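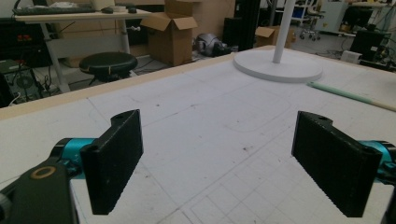 Reading time: 7 minutes (1,000 words, give or take your patience)

Last updated: August

How to Keep a White Worktable From Looking Like a Crime Was Solved on It

A white tabletop is a brave purchase. It shows every speck, every scuff and every faint pencil line you drew last spring when you were sure you would rub it out afterward. I have worked on one for years, first in a spare bedroom and now in the long room at the back of the Lestora building, and I would buy another tomorrow. It bounces the light around, you can find a dropped screw on it, and it tells you the truth about how clean you are. The truth is not always welcome.

What follows is what I do to mine. Some of it came from better housekeepers than me and some of it came from ruining things.

Dry first, always

The small dark specks that collect on a white surface are mostly grit, crumbs of rubber, graphite and whatever fell off your sleeve. If you go at them with a wet cloth, you make a thin gray soup and spread it from one end to the other. Brush first. A soft dustpan brush is fine, or an old paintbrush if it's wide and nobody has left paint in it. Work toward yourself and off the edge into a pan.

If your table has a raised strip along the back, as a lot of worktables do, the dirt will try to hide against it. Run the brush along the strip before you do the middle. I did it the other way around for a long time and wondered why there was always a neat little line of fluff back there, like a tide mark.

Then damp

One drop of dish soap in a bowl of warm water. One. People put in a squirt, and then they have to rinse the table three times to get rid of the film, and the film picks up more dust than the dirt they were after. Wring the cloth out until it's almost useless and wipe in straight lines. Follow with a dry towel.

Smudges that survive this are usually from hands. A little rubbing alcohol on a rag takes them off most hard surfaces, but try it on a corner nobody looks at, and keep it well clear of bare or varnished wood trim. I once took the shine off 7 inches of edging at the Skovmont workshop with one careless swipe. It's still there. I put a tape dispenser over it when I visit.

Scuffs

There are two kinds. One is stuff that has rubbed off onto the table, and the other is table that has rubbed off onto stuff. The first comes away with a plain white eraser, the kind sold to schoolchildren, used lightly. The second doesn't come away with anything, and the harder you scrub, the bigger and duller the patch gets.

Melamine sponges work, but they're very fine sandpaper with good publicity. Use one on a matte surface if you must. On a glossy one you will make a clean, cloudy oval that catches the light from every chair in the room.

If you want a figure for grit, anything coarser than 1,000 has no business near a white top. I have gone down to 400 on a board that was past saving anyway. It did not get saved.

Lines: keep them or lose them

A lot of worktables end up with lines drawn on them. Somebody needs to know where to put a thing down in the same place twice, and a pencil is nearer than a ruler and a roll of tape. Soon there are rectangles inside other rectangles, and squares that overlap, and no one alive can tell you which ones still matter.

My rule is to decide once a season. Go around the table with an eraser in your hand and ask of each box whether you've used it lately. If you have, redraw it properly with a straightedge. If not, out it goes. Faint lines are the worst of both worlds, too pale to work to and too dark to ignore.

For lines you want to keep, pencil under a strip of clear tape holds up well. Trim the tape a little wider than the line. Don't use packing tape; it yellows and brings up a corner, and the corner collects hair. For lines you only need for an afternoon, use low-tack painter's tape and pull it up the same day, folding it back on itself slowly. Left through a hot summer it becomes part of the furniture.

Permanent marker can sometimes be shifted by drawing over it with a dry-erase marker and wiping both away at once. Sometimes it can't, and now you have a larger mark in two colors.

Poles, stands and other tall things

Anything with a round, flat base looks steady until you lean across it to reach the outlet. Put stands toward the back of the table and off to one side, on the side you don't reach with. If you're right-handed and your stand is on the right, you'll knock it with your elbow, apologize to it, and leave it there for another year. I speak as someone whose stand is on the right.

Lift the base when you clean. The ring of dirt under a white base on a white table is a small marvel, and if you leave it long enough it bonds. Stick-on felt dots help, though they do pick up grit themselves and will then scratch a lovely set of arcs into the top every time the stand is turned. Change them when they look gray.

Rods and long sticks are another matter. Laid flat they roll, and laid at an angle they still roll, but in a direction you weren't expecting. Keep a shallow tray for them, or a couple of rubber bands wrapped around one end to stop the rolling. A tall jar is fine for short ones. For long ones the jar falls over, and you're back to chasing them, plus a jar.

Painted rods leave streaks on a white top if they're dragged. Pick them up. Pastel colors are hard to spot once they've transferred, so you'll notice the streak only when the sun comes in low at 4 p.m. and by then you've blamed the cat.

Clamps, pads and grippy things

Black rubber is the natural enemy of the white table. Ridged pads are the worst for dust, which settles in the grooves and stays. A dry toothbrush run along the grooves, in the direction they go, gets nearly all of it. Going across them just flicks it in your face.

Wipe the pads with a damp cloth afterward and let them dry before they touch anything. Skip the alcohol unless the maker says it's fine, as some rubbers go hard or tacky. And don't polish them with anything that leaves a shine, unless you would like them to stop gripping.

The desk behind you

I have a theory that every tidy worktable is paid for by an untidy desk within arm's reach. You clear one by filling the other. The mouse and keyboard drift to opposite ends with a collection of small orphans between them, and you tell yourself that's the computer's area and doesn't count.

It counts. Dust from the desk travels. If you're going to brush down the table, do the desk first, and turn the keyboard upside down over a trash can before you begin. Give it a few slaps. What falls out will stop you from eating lunch there for at least a week.

Small dark items on a pale desk are easy to see, so that's the place for the ones you lose. White ones vanish. I moved my white tape, white putty and white string to a dark box and have bought noticeably less of all three.

How often

Brush down at the end of the day, damp wipe when it bothers you, lines and felt dots once a season. The Skaltholm method, as practiced by a studio I used to share, was to wait until visitors were on the stairs. It does work. You can clean a large table in the time it takes two people in winter coats to climb two flights, provided you have somewhere to throw things.

One more on trim

Pale wood edging picks up grime faster than the top does and is far less forgiving. Barely damp cloth, along the grain, dry right away. If the wood is bare, a thin coat of clear paste wax keeps fingerprints from sinking in. Mask the white part before you wax, or you'll have a greasy inch along the edge that holds on to dust until the next time you read this page.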